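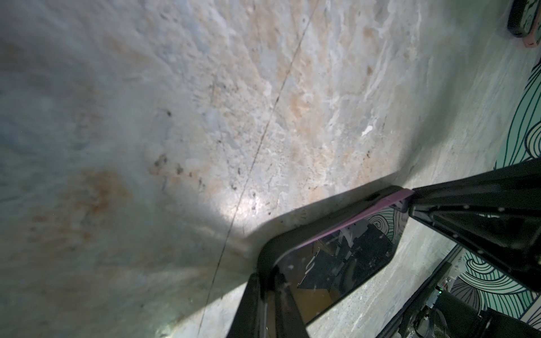

Wrist view, gripper over the stone-look surface.

Search tickets Go

Opened by: Liya Gebretsadik
Site: Trirnix, open day cell
Summary: phone handling demo does not match the handout

The handout says 400 handoffs without a fault. Hafiz Entili wants 1000 on the October version. I asked for the log behind the first number and got a slide.

14:10 — Khairul Osman restarted the Worna controller. Error 33 cleared, cause not recorded. I don't count that as fixed.

14:25 — Asked for single-arm picks only, glossy phones, screen up.

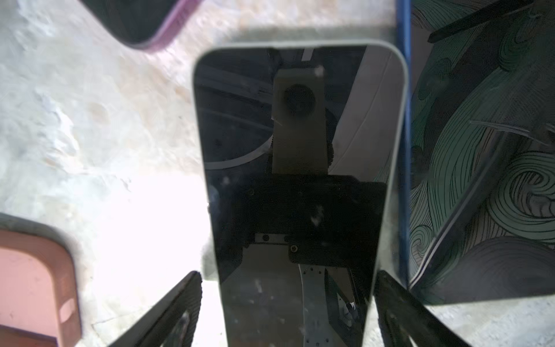
Kai-wen Yip blames grip force. Could be, but the setting was changed twice over lunch and neither change is in the ticket. Put it back to 3 and leave it there until someone has real numbers. 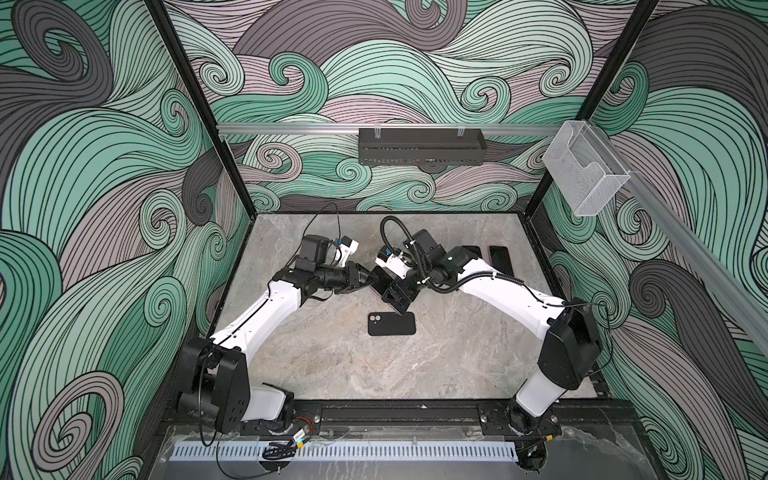

Both arms at the cell, side camera.

Bayu Lumbantobing asked to close this as "visitor feedback." No — keep it open until the log is attached.

Last updated: October, 16:40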